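Sorting Small Parts in Clear Containers
Project report, Introduction to Workplace Design
11 March 2018

1. Background

Our group was asked to choose an everyday storage task and suggest a better way of doing it. We chose the sorting of loose blocks in the model shop, where students borrow blocks for layout exercises and return them at the end of class. The blocks are now kept in deep cardboard boxes. Finding one of a certain color means tipping the box out on the table, and the small ones end up on the floor.

We wanted to know if shallow, see-through containers would make the blocks easier to find and put back. We also looked at what kind of table surface they should stand on.

2. Materials

We used 100 blocks from the model shop in mixed colors. The containers came from two suppliers, Revumano and Skuteck. We had hoped to include a third type from Thepsuriya, but the order was going to take until July and we left it out.

Two work surfaces were compared. One was the dark bench top already in the shop. The other was a plain matte white surface, wiped with a cloth before each round.

3. Method

Each member of the group did the same two tasks. In the first, the blocks were spread out and had to be put in containers by color. In the second, the person was given a list of nine blocks and had to pick them out again. We timed both with a phone. The order of the surfaces was switched between people so that practice would not favor one of them.

We also wrote down any remarks made during the work. These were more useful than we expected, and most of section 4 is based on them.

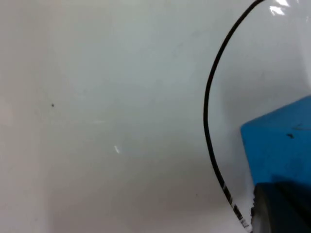

The containers were placed on the right for right-handed people and on the left for the others. We did not fix them to the surface. In an early trial we used tape, but it left marks and made the containers slow to empty, so we stopped using it.

4. Results

Picking was faster from the shallow containers than from the cardboard boxes for everyone in the group. Sorting times hardly changed. The largest gain came from being able to see all the blocks without moving any of them.

The white surface had good and bad points. Colored blocks stood out well and dirt was easy to notice, which helped with cleaning. The clear containers were harder to see on it, though. Several people knocked the side of a container when reaching across. A dark rim helped with this a great deal, and everyone preferred rimmed containers to fully clear ones.

Reflected light was the other complaint. Under the ceiling lamps the plastic gave some glare, and people moved their heads to look past it. Turning off the row of lamps nearest the table reduced the problem.

5. Limits

The group was small and we all knew the purpose of the test. Roughly two hours went into the timed rounds, so we cannot say how the containers hold up in daily use.

6. Recommendation

We suggest that the model shop replace the cardboard boxes with shallow clear containers that have a dark rim, kept on a white work surface away from direct lamps. The lids should be stored separately. The deep boxes can still be used for spare blocks under the bench.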